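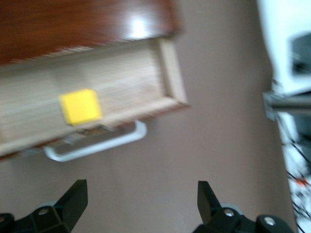
How much does a weekly community run depend on the people who turn up to marshal it?
At the Budmont course, a run could go ahead only when 13 helpers were in place, so the size of the marshal rota decided whether the event took place at all.

Marshal Supply and Event Continuity at a Free Weekly 5 km Run
Parveen Lashari
Sport Development, second-year project report
Submitted Friday, July 24, 2020

1. Background

The Budmont run is a free, timed event over 5 km, held on the riverside paths at Clutside. It is open to walkers and runners of any standard. Entry is by a single online registration, after which the participant brings a printed barcode each week. The project looked at the link between the number of registered runners and the number of people willing to help, using records kept by the organisers up to the end of January.

2. Data

Two sources were used. The first was the registration list, which held 738 names. The second was the results file, from which 625 people were found to have finished at least one run. The remainder had registered but had no recorded finish. Their reasons are not known, as the registration form asks no follow-up question and I had no permission to contact them.

Helper records were kept on paper until the present organiser took over. These were typed into a spreadsheet and checked twice against the originals. Where a helper's name could not be read, the entry was kept in the weekly total but left out of the analysis by person.

3. Method

Each helper entry was matched by name to the results file. A person was classed as a runner-helper if they had both finished a run and served as a marshal, timekeeper or barcode scanner. All others were classed as helper only. Names that appeared in more than one spelling were merged by hand - the surname Ekpo, for instance, was entered in several ways.

4. Findings

Most helpers were also runners. Helper-only entries came mainly from relatives of regular participants, and these people tended to choose the finish area over the outlying points. The marshal point at Jillard Bridge was the hardest to fill. It is the furthest from the car park and has no shelter.

Cancellations for lack of helpers numbered 2 in the period studied. Both fell on weekends when a road race was held nearby, and on both the Jillard Bridge point was still vacant on the evening before.

5. Limits of the work

Matching by name is weak. Two people with the same name would be treated as one, and a change of surname would split one person into two. The planned interviews with helpers were dropped in the spring when the run was suspended, so the report says little about motive.

6. Recommendations

The rota should be published with the points listed separately, so that a gap at the bridge can be seen early. Barcode data and helper data should be held in one file - at present they can be compared only by hand. The organisers may also wish to move the Jillard Bridge point to the near bank, subject to a fresh risk assessment of the turn.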